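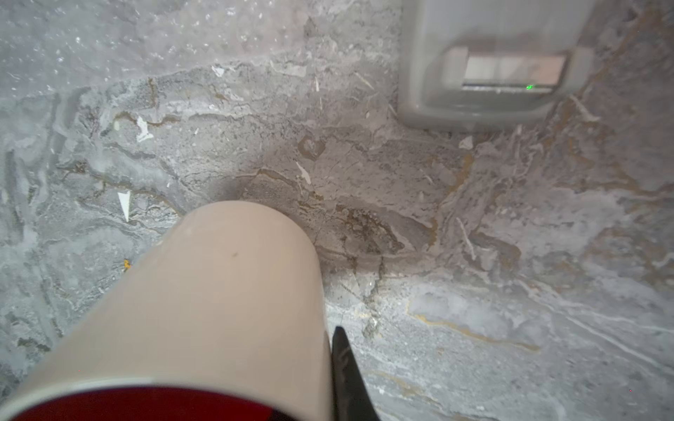

Delldale Marble Floor Tile, Gray with Gold Vein

Item 1114
Polished or honed. Sold by the box
Made up for Dindbridge Stone & Tile

Gray marble, white running through it, and a good bit of ochre and gold. Veins swirl, they don't run straight. Some pieces have a thin gold line that wanders off across a corner, some have brownish mottled patches, some are nearly all pale gray with a speckle. All of it is Delldale and all of it ships as Delldale. If you want an even gray look at the Tosbridge instead.

Sizes

16 x 16 in, full tile
16 x 8 in, half tile
Cut pieces to order, ask first, no returns on cuts

Finish

Polished: shows color best, shows everything else too. Entry halls, living rooms, fireplace surrounds.
Honed: flatter look, better grip, our pick for kitchens. Gold comes out a bit quieter.

No bullnose in this one at the moment. Pencil trim in matching gray, see Trims.

What's in the box

Ten full tiles or 20 half tiles, foam between. Spare corner guards usually thrown in. Boxes are heavy so get a second person for the stairs. Mixed lots on big orders unless you tell us otherwise, write SAME LOT in the order notes and we'll pull from one crate if we can.

Before you lay it

Open every box. Dry lay the whole floor, or as much as will fit, and move peices around till you like the veining. Once it's down it's down. Put the brown-patched ones under the fridge or island if you don't care for them, plenty of people want them front and center.

Subfloor flat and dry. White thinset only, gray can ghost through the light areas. Unsanded grout, 1/16 in joint on polished. Seal before grouting and again after.

Sweep as you go. Flakes and chips from cutting, dried thinset, bits of plaster off the wall, all of it will scratch a polished face if it gets walked around. Small white bits are a pain on this stone as they blend right in with the veins. Get down low with a flashlight. Soft brush or your fingers for the chips, then a vacuum with the brush head, then a damp cloth. Don't drag anything.

Care

Warm water and a stone cleaner, Min Stone Wash works fine (item 17, on the Cleaners page). No vinegar, no lemon, no bathroom spray. Wine, coffee and tomato get wiped up right away. Round marks from plant pots and cans: try a poultice, leave it overnight, do it twice if you need too. Rust marks may not come out all the way. Check it against the veining first, we get calls about stains that are just the stone.

Felt pads on chair legs.
Reseal once a year in kitchens, less in a hallway.

Samples

One 4 in square per finish, free, you pay the postage. A square that small won't show the full range of color. Come by the Dindbridge yard if you can, there's a laid panel by the counter, polished on the left and honed on the right.

Stock

Polished full: in stock, about 1000 sq ft
Polished half: in stock
Honed full: low, more due in October
Honed half: back order

Pickup from the yard till 4 pm. Local delivery is curbside only, have somebody there to sign. Chipped in transit? Send us a photo of the box and the tile before you lay anything.

See also: Tosbridge Plain Gray, Trims, Sealers, Grout Colors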